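16/12/2018

Sunday, and I have done almost nothing useful, which was the plan. Coffee at nine, second coffee at ten, and then the LEGO came out and that was my day gone. I told Iona on Friday I'd have the holiday cards written by tonight and I have written one. It's to Iona. So technically she can't complain!

Anyway, the bricks. I've been wanting to build something on the big gray baseplate ever since I got it in September, and every time I sit down I end up tipping the whole tub out and making a mess and putting it all back again. Huw says I treat it like a jewelry box, I just like to look. So this time I made a rule for myself: pick a few, put the tub away, and use only what's on the table. No going back for more. (I went back once, but it was early on so I'm not counting it.)

I went with one of each color, no doubles, and a mix of sizes. Then of course I had to line them up beside the baseplate, biggest at the top and working down to the little ones. I could feel my shoulders drop while I was doing it. Mom used to put her thread away like that, and I think I got it from her, though hers went light to dark and I never have the patience for it. 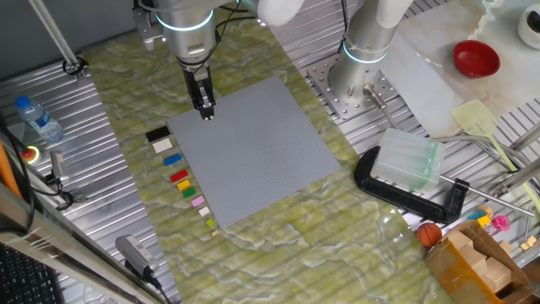 Black first, then white, then blue and red. I had the blue above the white for a while and it looked wrong to me, so I swapped them. The yellow and the green get on fine. The pink one is my favorite and I'd like it noted that I've liked that brick since long before Sneha decided pink was her color. After that they get tiny, the cream one and the lime green one, and then a beige piece so small I've already lost it twice in my life, once in a slipper.

The green mat was the right choice too. Margit thinks it's hideous. She said it looks like the counter in a hotel bathroom, the kind with the folded towels you're scared to use, and now I can't unsee it, but I still love it. It's got those pale swirls all through it and the bricks really pop against it. I had wanted the white marble one underneath everything and then tried both and no, green, definitely green. White is for the bowl and the cup.

Speaking of which, the other side of the table is a disgrace. Red bowl, cup, spatula, that little orange basketball, the box of wooden blocks that I swore I'd sort out before Thanksgiving. And the C-clamp! I was looking for that all last week. Mabli asked for it back on Tuesday and I told her with a totally straight face that I'd already given it to her. I'll have to bring it over with a cake or something. Note to self: buy butter.

Mabli called in the middle of all this, as it happens, and I did not mention the clamp. She wanted to talk about the house again. They're up to 2433 for the roof now and that's before anybody has even looked at the gutters, poor thing. I had her on speaker and moved bricks around while she talked, and I do think I listened better that way. She's coming for lunch on the 26th if the roads are OK.

After we hung up I decided lying flat was boring and tried some of them standing up on end, studs facing front, like a row of little doors. I don't know why that made me so happy. It's such a small thing to do and they look completely different, much taller than you'd expect, sort of serious.
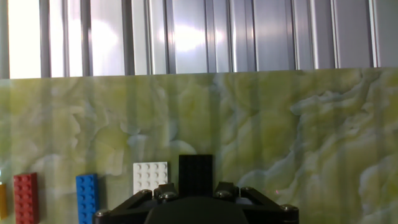 So then I got the idea that it should be a street. Tall skinny houses, all different colors, like the ones on the calendar Huw's sister sends every year. The red would be the bakery, obviously. The yellow could be a post office, or a place that sells umbrellas. I'd need windows, though, and windows means the tub, and the tub is against the rules - so I've been sitting here for half an hour arguing with myself over a rule I made up this morning.

Huw came through around four and asked what I'd built. I said I was still in the planning stage. He said it's been the planning stage since September. He then sat down and spent a good twenty minutes telling me the bakery should be on the corner, so he's one to talk. He has a point about the corner, mind you, people walk past a corner from two sides.

It's dark out already and I haven't thought about dinner. There's soup, I think, or eggs. I'm leaving the bricks where they are for tonight and I'll decide about the windows tomorrow after work. Cards tomorrow too. Margit's first, and I might put something in it about the mat.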